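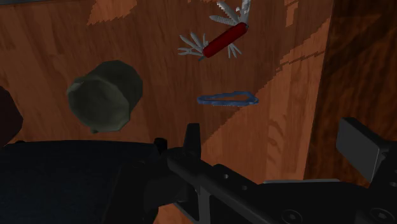 Wrist view in the simulator: pocket knife, blue loop and cup on the wood table, fingers open.

Re: [teleop-sim] Keyboard or handheld controller for small objects?

Hello all, and thanks for such a kind welcome to the list last month.

On Sunday night someone wrote:

> We're about to start recording demos in Zusari and can't decide
> whether to drive the arm with the keyboard or buy a proper handheld
> controller. Our objects are all small. Is the keyboard good enough,
> and how many demos should we budget for?

I went through exactly this at Bekemwood over the autumn, so forgive me if I go on a bit. We started on the keyboard and recorded 700 demos that way before I gave in. It does work, but you end up moving one axis at a time, and the robot learns to move like that too - over, stop, down, stop, turn. Lovely for a cup, and rather painful for anything lying on a slant.

The pocket knife in my scene is the one that changed my mind. It lies diagonally with its tools fanned out at both ends, and you really want to come down across the red handle and turn the wrist as you go. With a handheld controller that's one easy motion, and my demos got a good deal shorter. The blue loop I still find fiddly, as it sits just below the knife and I tend to clip one while reaching for the other.

As for budget, we planned on 3,000 and stopped at 1,767 after I'd thrown out the ones where I dithered. Please do throw those out! I kept 33 with a clear second try in them, because I'd like the arm to learn how to recover, and I'd be curious whether anyone else does the same.

One more thing, if you're using the Lillinis table scene: turn the wrist view up to full size while you drive. I did the first lot from the overhead view only and my finger placement was all over the shop.

Happy to share my controller mapping if it's any use to you.

Cheers from Bekemwood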